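From: Marilou Lumbao
To: Gollorow furniture painters list
Date: 2024-04-19
Subject: Re: yellow stains coming up through white paint

Traian Oprea wrote:

> Hi all, I have a dresser I inherited from my aunt, dark reddish wood,
> and I've put two coats of white on it. Looked great at night. Next
> morning there were yellowy pink blotches all over the drawer fronts.
> Put on a third coat and they came right back. Is it the paint? Is it
> the wood? Do I have to strip the whole thing? I'm ready to drag it to
> the curb.
> Traian

Oh Traian, please don't drag it anywhere! I did this exact thing to a sideboard the first winter I was painting furniture and I cried over it, so you have my full sympathy.

It's bleed-through. The reddish woods are full of tannins (mahogany is the worst one I've worked on, and some of the old stains are just as bad) and water-based paint pulls them right up to the surface. You could put on ten coats and they'd keep coming. What you need is a shellac-based primer over what you've already got. Let the third coat dry a couple of days, scuff it lightly, wipe it down, then brush on the shellac primer thin and fast. Don't go back over it while it's getting tacky or you'll have drag marks forever. Open a window too, the smell is something else.

Then do a second thin coat, and only after that go back to your white. Try it on one drawer front first and leave it overnight before you do the rest. If the drawer is still clean in the morning, you're good to go.

Somebody asked last month (I think it was Rodica?) about painting over carving, and I never answered, sorry. My trick is a cheap chip brush with the bristles cut down short. Load it with hardly any paint, stab it into the deep parts first, and then smooth the high spots with a normal brush. Go back in ten minutes with a dry brush and get the puddles out, they always collect under the petals and in the curls of the scrolls. I sand the carved bits with one of those gray scuff pads torn into strips, because regular paper just takes the points off everything.
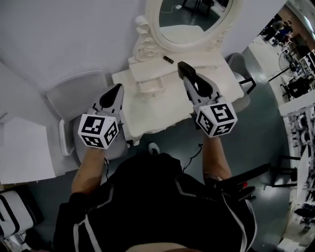
And with white especially, keep your coats thinner than you think you need. Three thin ones will always beat two fat ones. Fat coats go soft in the corners and then a lamp or a jewelry box sticks to the top in July and takes a chip with it when you pick it up. Ask me how I know!

Rodica, if you're still deciding about a mirror frame, take the glass out if it'll come out without a fight. If it won't, slide strips of thin card down between the glass and the frame all the way around. Tape on its own always leaks for me, and then I'm in there with a razor blade and a bad attitude.

One more thing for Traian - what are you using for a topcoat? If it's an oil-based clear, it's going to yellow over white all by itself, and you'll think the stains are back when they aren't. Water-based only on white, or skip it on the drawer fronts and just do the top.

Let us know how the test drawer comes out.

Marilou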